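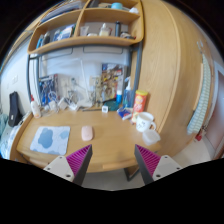 Aiguo Shao

Moschos é uma série de animação televisiva destinada a crianças em idade pré-escolar, criada pela ilustradora Kalliopi Gavalas e produzida pelo estúdio Undier. A série acompanha um bezerro chamado Moschos, que vive na aldeia de Kotau e tenta compreender fenómenos do quotidiano, como a formação do orvalho, o eco ou o crescimento das raízes. Cada episódio tem 11 minutos e combina animação de recortes com cenários pintados à mão.

Origem

A personagem surgiu num livro de pano desenhado por Gavalas quando trabalhava como educadora de infância. Nessa primeira versão, o bezerro não tinha nome e aparecia apenas em cenas sem texto, que os adultos podiam contar como entendessem. Uma editora de pequena dimensão, a Hament, publicou depois uma coleção de 14 livros cartonados, já com o nome Moschos e com a maior parte das personagens secundárias que passariam para a televisão.

O estúdio Undier adquiriu os direitos de adaptação e produziu um episódio-piloto, centrado na sombra do bezerro ao longo de um dia. O piloto era mudo, à exceção da música e de alguns ruídos de fundo. A versão definitiva acrescentou um narrador, decisão a que Gavalas se opôs de início e que aceitou com a condição de o narrador nunca responder às perguntas antes da personagem principal.

Enredo e personagens

Os episódios seguem uma estrutura regular. Moschos repara em algo que não compreende, faz uma suposição errada e percorre a aldeia à procura de ajuda. A explicação resulta quase sempre de uma experiência simples – encher um balde, enterrar uma semente, gritar para dentro de um poço – e o episódio fecha com uma canção curta.

Moschos: bezerro castanho com uma mancha branca na testa. É curioso e impaciente, e costuma interromper os outros.

Dona Pelica: cegonha que mora na chaminé da padaria. Conhece os ventos e as estações, mas engana-se com frequência nos nomes das coisas.

Rufo e Rufina: ouriços gémeos que falam em simultâneo. Na segunda temporada passam a ter vozes distintas.

O Moleiro: única personagem humana. Nunca se lhe vê o rosto, escondido pela aba do chapéu.

A aldeia de Kotau não corresponde a nenhum lugar determinado. Tem um rio, um moinho, uma padaria e uma colina, e o mapa apresentado no genérico altera-se ligeiramente quando um episódio introduz um sítio novo.

Produção

As figuras eram recortadas em cartolina, digitalizadas e animadas em computador, conservando-se as irregularidades do corte. Os cenários eram pintados a guache. A série teve 2 temporadas, num total de 115 episódios, aos quais se junta um especial de inverno sem narração.

A banda sonora utiliza sobretudo clarinete, acordeão e instrumentos de percussão escolares. As canções finais foram gravadas com um coro infantil e os erros de entrada dos cantores foram, em vários casos, mantidos na mistura.

Transmissão

A série estreou a 1 de novembro de 2009, no horário da manhã. Os primeiros episódios foram emitidos aos pares, prática abandonada em agosto do ano seguinte, quando passou a ser transmitido um único episódio antes do almoço e repetido ao fim da tarde. O episódio "O poço que respondia" foi o mais repetido da primeira temporada.

Receção

A crítica destacou o ritmo lento e a ausência de moral explícita. Alguns comentadores consideraram o narrador redundante, sobretudo nos episódios em que a experiência se entende sem palavras. A segunda temporada foi recebida com mais reservas, devido à introdução de viagens para fora da aldeia, e os episódios passados no mar são geralmente apontados como os menos conseguidos.

Outros suportes

A Hament reeditou os livros originais com capas baseadas na série e publicou um caderno de experiências para fazer em casa. Foi ainda editado um disco com as canções finais da primeira temporada. Uma adaptação para teatro de marionetas, com texto de Gavalas, manteve o Moleiro de costas para o público durante todo o espetáculo.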